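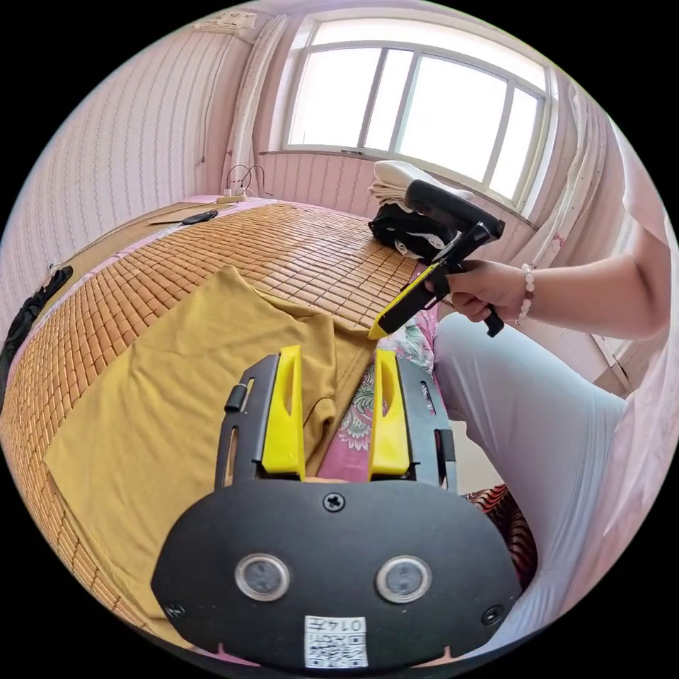

Niilo Vainio writes that folding is the easy part, and the bed is where new people lose their time. A shirt has seams which tell you where to fold, he says, but a bed with a tile mat on it has a lot of surface and every small thing on it looks untidy. We agree with him, and we ask you to read this call with his words in mind.

Banside is looking for 6 people for home tidying work in bedrooms. The work starts in December and continues for as long as both sides are satisfied. You will go to the homes of our clients, usually in pairs, and put the bedroom in order.

What you will do:
Spread, fold and sort clothes, mostly T-shirts and other light garments.
Put pillows and cushions back in their place and smooth the covers.
Wipe summer sleeping mats made of small tiles, and straighten them on the bed.
Collect used tissues and bits of paper before you start with the cloth.

Many of our clients keep a tile mat on the bed all year. Please do not pull it from one corner. Two people lift it from the two long sides, and the loose things come off first - also the big cushion, even if it seems to be out of the way.

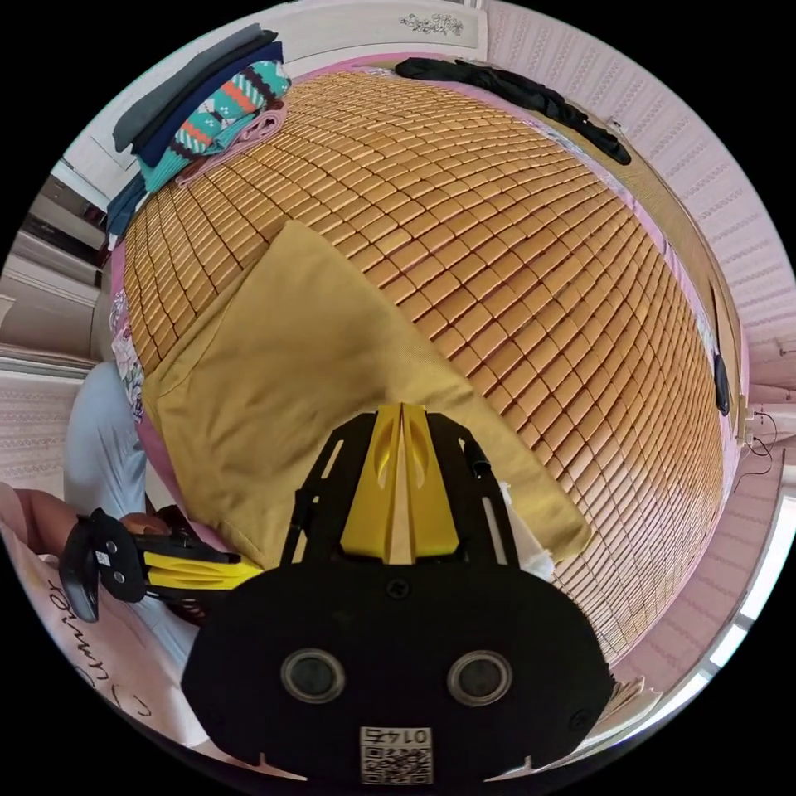
Clients are often at home and may sit in the room while you work. You should be comfortable with this. Greet them, ask before you move anything personal, and keep your voice low if somebody is resting in the next room.

Experience is welcome but we do not require it. We ask for patience, clean hands and a basic level of spoken English. You will have two paid training visits with Kalevi Rautiainen before you go to a client without him.

The pay is 1,650 per month for part-time work, and 100 extra for each month in which you take weekend visits. Travel between clients is paid separately. Work clothes are given by us - please bring your own indoor shoes.

To apply, write a short letter about yourself and say which mornings you are free. A photo is not necessary. Leave the letter at the Banside office or send it through the contact form on this site, with "Bedrooms" as the subject. We accept letters until November 24, 2022 and we answer everybody, also those we cannot take this time.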